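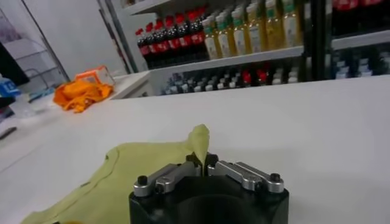

Farah Robotics Club: stuff people keep asking

I'm Milagros Abella, I run sign-ups and I answer the club inbox (mostly at 11 p.m., sorry). These are the ones I get over and over.

Do I need to know how to code?
Nope! I didn't. You'll pick up some Python in the first month, and Rami Geagea sits with the new folks until it clicks.

What do you work on all semester?
Cloth. Folding it, mainly -- pick up a corner, carry it across, put it down, repeat. It sounds easy until you watch a gripper grab two layers when you wanted one. We've logged 2402 tries so far and I still get excited over a clean fold.

Is there a competition?
Yes, the Nultport student meet. Each team gets 90 minutes and one arm. We sent two teams last time and we'd love to send three.

How big are the teams?
Four people. If you come with a friend we'll keep you together, just say so on the form.

Can I bring my own cloth?
Please do, as long as it's clean and has no buttons or zippers. Plain hems are great to start with. Fuzzy towels are a pain and I will probably groan at you.

When and where do you meet?
Room 909, 4 p.m. until we get kicked out. We take August off.

Does it cost anything?
No dues. You buy your own snacks.

Can I run the arm by myself?
Not at first. Rasha Nassar does a short safety session, and after that you still need one other member in the room. Tie your hair back and know where the stop button is before you touch anything else.

I missed the first few meetings. Is it too late?
Come anyway! Write to me first so I can find you a team -- and if I don't answer in a couple of days, write again.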